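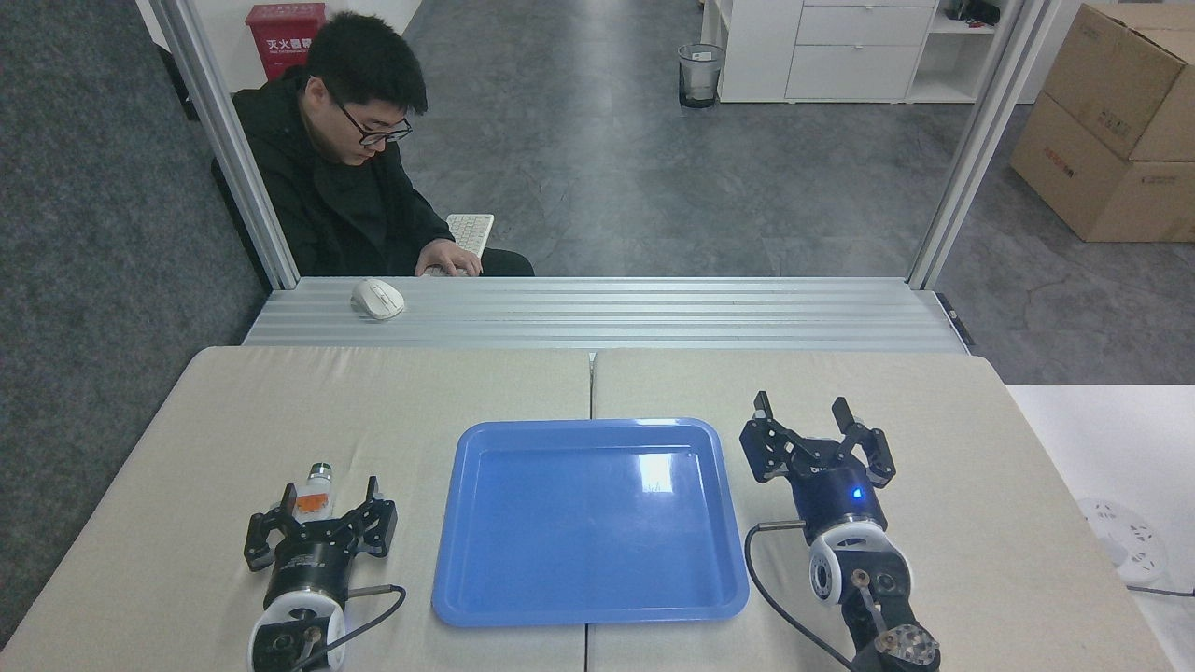 I'm going to stick up for the empty tray. You know the kind, plain plastic with a bit of a rim, the sort that gets handed out in cafeterias and then somehow follows people home. Mine lives on my work table and most of the time there is nothing in it, and people can't stand that! Set down an empty tray and within 5 minutes somebody has parked a mug in it.

I used to be that somebody. When I rented a desk at Bavutau I had drawers, a little shelf, a pen cup (two pen cups, fine) and I still lost my keys every single morning. Then Hugo Charpentier, who had the desk across from mine, gave me his spare tray and one rule to go with it: whatever you're working on goes in, and when you're done it all comes out again. I thought it was fussy. I did it anyway, mostly to be polite, and I've been doing it since March.

My gripe is with the organizer people. Open any storage catalog and it's dividers, inserts, tiny lidded boxes for your tiny lidded boxes. Every one of those things assumes you already know what you'll be putting down. I don't! Some days it's screws, some days it's receipts, and once it was a whole disassembled stapler.

A soft table makes the case even better, by the way. I put fabric over mine for the quiet, and small stuff vanishes into a seam like you wouldn't believe. The rim takes care of that.

So please, if you come by and see my tray sitting there with nothing in it, leave it alone. Your mug can go on the windowsill.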